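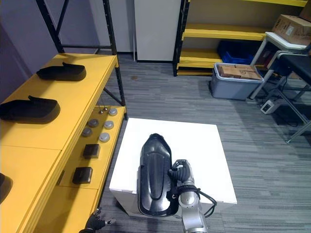 Chapter 4
Planning and Paying for Your First Robot Cell

Buying a robot is exciting, and it should be! Few purchases change a workshop so much. But the arm is only one line on the budget, and this chapter is about all the other lines - the shelves, the grippers, the bins, the training hours and the floor they stand on.

We begin with the job itself. What will be picked up, where does it wait, and where does it go next? A moulded part with a curved edge asks far more of a gripper than a flat block does, and a small pin asks for something else again. Write the parts list first and the shopping list second.

Siu-ming Wu learnt this when she planned a trial cell at Lestier. Her budget for extras was 3000, and she had put 500 of it aside for shelving and trays. By November she had moved another 200 across from spare cables, and the cell was much better for it. We shall follow her figures all the way through to the final order.

By the end of the chapter you should be able to:

Draw up a parts list for a simple handling task
Split a budget into equipment, fittings and people's time
Compare two quotes that cover different things
Plan a 60-day trial and decide what to measure

Have a tape measure and some squared paper ready for section 4.1, where we start with the floor plan.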